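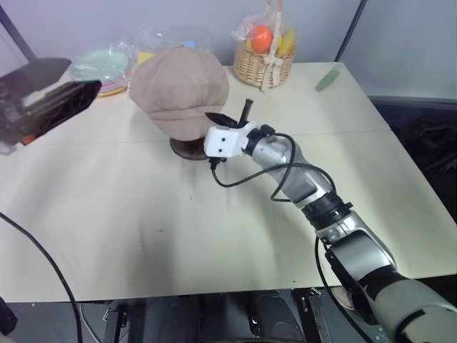
*사진: Nirska 자료실*

**[질문] Hulum에서 Plemgate까지, 버스 탈까요 렌터카 탈까요?**

**느린캐리어** | 2018년 5월 13일

안녕하세요, 눈팅만 하다가 처음 글 써봅니다. 이번 달 말에 부모님 모시고 Hulum 쪽으로 들어가는데요, 숙소는 Karunaratne 산장으로 거의 굳혔고 문제는 그다음입니다. Plemgate 고개까지 올라가는 걸 버스로 할지 렌터카로 할지 사흘째 고민 중이에요 ㅠㅠ

아버지는 무조건 차 빌리자 하시고 어머니는 산길 운전 무섭다고 버스 타자 하시고, 저는 중간에 껴서 표만 열었다 닫았다 하고 있습니다. 전체 일정은 11일인데 그중 고개 쪽에 쓸 수 있는 건 3일 정도? 고개 높이가 2,268미터라던데 5월 말에 눈이 남아 있는지도 궁금합니다. 다녀오신 분들 한마디씩만 부탁드려요!

---

**감자전두장**

버스요. 고민할 것도 없어요. 저도 작년 5월에 갔는데 올라가는 길이 굽이굽이라 운전하는 사람은 경치를 하나도 못 봅니다. 남편이 운전했는데 내려와서 첫마디가 "그래서 호수가 어디 있었는데?"였어요. 버스는 오른쪽 창가에 앉으세요. 올라갈 때 기준 오른쪽입니다. 내려올 때는 왼쪽이고요.

눈은 길에는 없었고 고개 주차장 뒤쪽 그늘에만 조금 남아 있었어요. 그래도 바람이 장난 아니니까 부모님 얇은 패딩은 꼭 챙기시고요.

---

**호숫가산책**

저는 반대 의견이요. 부모님 모시고 가면 렌터카가 낫습니다. 버스가 하루에 2번밖에 없어요, 5월엔. 여름 시간표 보고 가셨다가 낭패 보는 분들 많은데 여름 증편은 한참 뒤에나 시작해요. 오전 차 타고 올라가면 오후 차까지 위에서 꼼짝없이 기다려야 하는데 휴게소 하나 있는 곳에서 어르신들이 뭘 하시겠어요.

차가 있으면 중간 전망대마다 세울 수 있고 화장실 걱정도 덜고요. 길도 굽긴 해도 폭은 넓은 편이었습니다. 강원도 고개 넘어보신 분이면 충분히 하세요.

---

**감자전두장**

>여름 시간표 보고 가셨다가 낭패

이건 맞는 말씀인데 폭이 넓다는 건 좀... 아래쪽 마을 지나는 구간은 넓지만 마지막 구간은 관광버스랑 마주치면 숨 참고 지나가야 돼요. 저희는 한 번 후진도 했습니다. 강원도랑 비교하시면 안 될 것 같은데요.

그리고 위에서 기다리는 시간도 저는 좋았어요. 휴게소 수프가 맛있고 뒤로 평평한 산책로가 있어서 천천히 한 바퀴 돌면 시간 금방 갑니다.

---

**호숫가산책**

후진까지 하셨으면 무서우셨겠네요. 저는 아침 일찍 올라가서 버스를 한 대도 못 만났거든요. 그럼 절충해서, 렌터카로 가실 거면 아침 일찍! 이걸로 합시다 ㅎㅎ

산책로는 인정합니다. 근데 수프는 짜요.

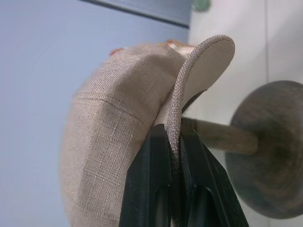 ---

**느린캐리어**

와 답글이 벌써 이렇게... 두 분 다 감사합니다. 버스 시간표는 정말 여름 걸 보고 있었네요. 큰일 날 뻔했어요. 아버지께 후진 이야기를 해드렸더니 "내가 운전 경력이 얼만데" 하시면서 더 차로 가고 싶어 하세요. 괜히 말씀드렸나 봐요.

혹시 Karunaratne 산장에서 묵어보신 분 계신가요? 조식 포함으로 할지 말지도 못 정했어요. 방은 호수 쪽이 꽤 비싸던데 그 값을 하는지도요.

---

**밤기차12호**

산장은 제가 두 번 갔습니다. 조식은 포함으로 하세요. 근처에 아침 일찍 여는 가게가 없어요. 빵이랑 치즈, 삶은 달걀 정도 나오는 소박한 상인데 딸기잼이 직접 만든 거라 맛있습니다. 호수 쪽 방은 저라면 안 합니다. 나무가 자라서 2층은 호수가 반밖에 안 보여요. 차라리 산 쪽 방을 잡고 남는 돈으로 유람선을 타세요. 산 쪽이 밤에 더 조용하기도 하고요.

그리고 엘리베이터가 없으니까 짐 많으시면 1층 방 달라고 미리 메일 보내두세요. 답장이 느리긴 한데 오긴 옵니다.

---

**호숫가산책**

호수 쪽 방이 반밖에 안 보인다고요? 저는 3층이었는데 다 보였어요. 층마다 다른가 봅니다. 새벽에 물안개 올라오는 걸 침대에서 봤는데 그 여행에서 제일 좋은 순간이었어요. 돈값 한다에 한 표요.

---

**밤기차12호**

3층이면 그럴 수 있겠네요. 그런데 부모님이 계단으로 3층까지 캐리어 끌고 올라가시는 건... 선택은 글쓴님 몫으로 ㅎㅎ

참, 버스도 렌터카도 애매하면 마을에서 합승 택시를 부르는 방법도 있어요. 산장 프런트에 전날 저녁까지 말하면 잡아줍니다. 저는 그걸로 갔는데 기사님이 전망대에서 세워주시고 기다려도 주셨어요. 요금은 사람 수대로 나누니까 세 분이면 렌터카 하루 빌리는 거랑 큰 차이 없을 겁니다. 돌아오는 시간은 타기 전에 꼭 정해두시고요.

---

**감자전두장**

합승 택시가 있었어요?? 저희는 왜 몰랐지... 글쓴님 이걸로 가세요. 운전은 아버님 말고 기사님이 하시는 걸로요.

---

**느린캐리어**

어머니께 택시 얘기했더니 바로 그거라고 하십니다. 아버지는 아직 대답이 없으세요. 평지 쪽에서만 하루 차 빌려서 아버지 운전하시게 하고, 고개는 택시로 가자고 다시 말씀드려 보려고요. 방은 산 쪽 1층으로 메일 보냈고 조식도 넣었습니다. 유람선은 예매해야 하나요, 아니면 가서 표 사도 되나요?

---

**밤기차12호**

5월이면 가서 사셔도 됩니다. 선착장 매표소가 점심때 잠깐 닫으니까 그 시간만 피하세요.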